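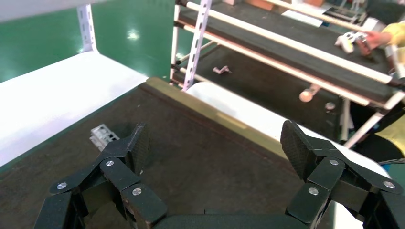 Back at the sorting benches
October 12, 2021

I said I would write something about the new job once I had settled in, so I've sat down with a cup of tea to do it. I'm at a parts warehouse in Levcombe, on the returns side. Mixed boxes of fittings come in, we put them on the belts and they get sorted by type.

The belts are dark brown and show the dust. The racking is white, with slots all the way up the posts so the shelves can be moved. One wall is green, which I like more than I thought I would.

Most of what we handle is small: grey plastic pieces with square or oblong holes in them, little metal brackets, round fittings, knobs. I couldn't tell you what half of it belongs to. Ottilie Hauser, who trained me, can name nearly everything by feel. She told me to learn the brackets first and leave the plastic until November.

Small parts end up under the racks and on any flat surface going, so we do a sweep before lunch and another before we go home. On my first sweep I filled a tub with 104 pieces, and they all had to go back through.

The shift is long and my feet ache. I bought some thick insoles and they help a bit. The canteen does a decent jacket potato. I've moved my bus to the number 12, which stops nearer the gate, and I get home in time to walk the dog before dark.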